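Tekuvora (projeto estudantil)

Tekuvora é um projeto estudantil de robótica dedicado à caligrafia com pincel, mantido pelo clube de automação da escola técnica de Grandbridge. O seu objetivo declarado é ensinar um braço robótico a retirar um pincel do suporte, traçar caracteres sobre um feltro quadriculado e devolver o pincel ao lugar. Até que ponto o consegue é matéria de discussão.

História

O projeto nasceu como trabalho de fim de curso e passou para o clube em dezembro, quando os autores originais deixaram a escola. A primeira apresentação pública realizou-se em 17/07/2020, no encontro escolar de Roritz. O relatório do clube fala em "domínio do gesto caligráfico", expressão que não vem acompanhada de qualquer critério de avaliação. O orçamento inicial foi de 3000 euros, dos quais 620 se destinaram a material de escrita.

Material e método

O posto de trabalho usa um suporte tradicional de madeira escura, do qual os pincéis pendem pelo cabo. Os alunos guiam o braço à mão em cada tentativa e gravam o percurso, que serve depois de modelo para os movimentos autónomos. O arquivo do clube reúne 1627 gravações, embora não distinga as completas das interrompidas.
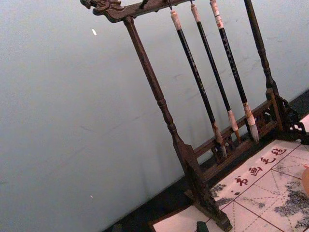

Suporte com cabeça de dragão entalhada e três pincéis suspensos, junto ao feltro de prática manchado de tinta.

A tarefa de pendurar o pincel é apresentada como a mais difícil, pela folga do cordão. As regras internas permitem, no entanto, que um aluno corrija a posição do suporte entre tentativas, o que torna os resultados pouco comparáveis com os de outras equipas.

Receção e críticas

No concurso de Achterberg, o projeto obteve 620 pontos em 1000 possíveis. O júri elogiou a montagem e observou que os caracteres escritos eram sempre os mesmos, na mesma ordem e no mesmo ponto da folha. O clube respondeu que a variação estava prevista para uma fase posterior, sem indicar prazo.

Persistem dúvidas quanto ao valor pedagógico. A página do projeto afirma que os participantes aprendem caligrafia, mas o programa do curso não inclui nenhuma aula da disciplina.

Ver também

Concurso de Achterberg
Encontro escolar de Roritz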